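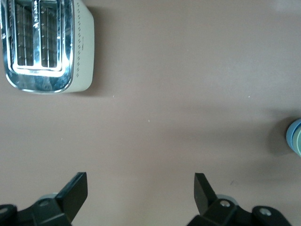 Arm Cell Upkeep Meeting, 5 March 2024

Present: Nesrin Oral (chair), Prys Gwilliam, Larasati Lubis, Tomos Bevan (minutes)
Apologies: Touran Mahmoudi, at Vallska collecting the part we were told would be delivered

1. Last minutes
Accepted. Prys asked that "Prys dropped the calibration block" be changed to "the calibration block was dropped." Changed.

2. Wrist camera view
Larasati had the wrist view up for this item. Toaster at upper left, both finger pads in view at the bottom, fingers open. She is happy with the pads staying in view and wants the mount left where it is. Prys wants it tilted up a hair. This was also discussed in July. Mount stays.
The shadow band over the lower right of the table was raised again. Nesrin would like the light moved before anyone touches the exposure settings. Tomos to move the light.

3. Finger pads
Pads are changed every 200 hours according to the log and whenever Prys feels like it according to Prys. The log wins. Current set is at 81 hours. Anyone swapping pads is to run the open and close check at low speed afterward and write down that they did.

4. Bracket screws
Larasati proposed a paint line across each screw head so a loose one can be spotted without a wrench. Agreed. There followed a long talk on paint color, which the chair ended. It will be yellow.

5. Table
White specks and a scuff on the tabletop. Wipe down before each session, dry cloth only. Tomos pointed out that the sheet on the door already says this. Larasati pointed out that the sheet is behind the door when the door is open.

6. Toaster position
Skollitz's setup sheet gives the toaster position from the back corner, ours from the front. Both are correct and they disagree by 4 mm. Ours to be used until Touran has spoken to them.

Actions
Tomos: light, sheet
Larasati: paint
Prys: log, in pen
Touran: Skollitz, in absence

Next meeting when the part is in.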